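Strain relief on straight USB-C plugs, bench use

valdir_p
Starting a separate thread because the cable one has reached 14 pages.

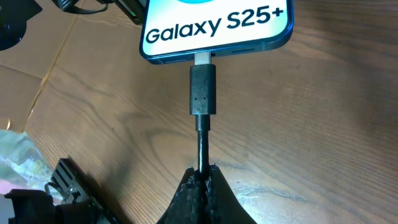 My question is about the collar, the narrow part between the molded housing and the cable. On straight plugs it is usually short, and on my bench the phone lies flat on a wooden table with the cable running straight out of the port. No bend at rest. Does the collar length matter at all in that position, or only when the phone is in the hand?

raltley81
Only when there is side load. Straight out and flat, the collar does almost nothing. The wear you get there is on the shell and the contacts.

solange.a
Disagree in part. I logged 126 failed cables at the repair counter up to September, and plenty came from desks. People pick the phone up while it is charging and the cable takes the bend at the end of the collar. The plug stays put, the jacket splits.

raltley81
That is a phone being picked up, so side load. Same thing I said.

solange.a
He asked about bench use. Phones on benches get picked up.

fiachra_t
Two points on handling.
Pull on the housing, never on the cable. A black molded housing with a slightly textured surface gives enough grip for that.
Check seating before blaming the cable. Lint packs at the back of the port and the plug stops short. A wooden toothpick with the phone off clears it.

benedito_h
Toothpicks splinter. I have taken wood out of ports twice. Plastic pick only.

fiachra_t
Fair. Mine are the hard plastic kind now, old habit of wording.

valdir_p
Would a right-angle plug be better on a table? Drelier has one with a long collar.

raltley81
For a phone lying flat, no. The angled housing gives a sideways pull more leverage on the port — and the port costs more than the cable.

solange.a
Agreed on that one. Keep the straight plug, leave some slack, and clip the cable to the table edge so a snag stops at the clip.

benedito_h
What gauge of clip? The Plullport ones crush thin round cable.

solange.a
Adhesive, open top, one size over the jacket. It should slide.

valdir_p
Ordering those. Will keep the straight plug and check the jacket at the collar after 400 insertions.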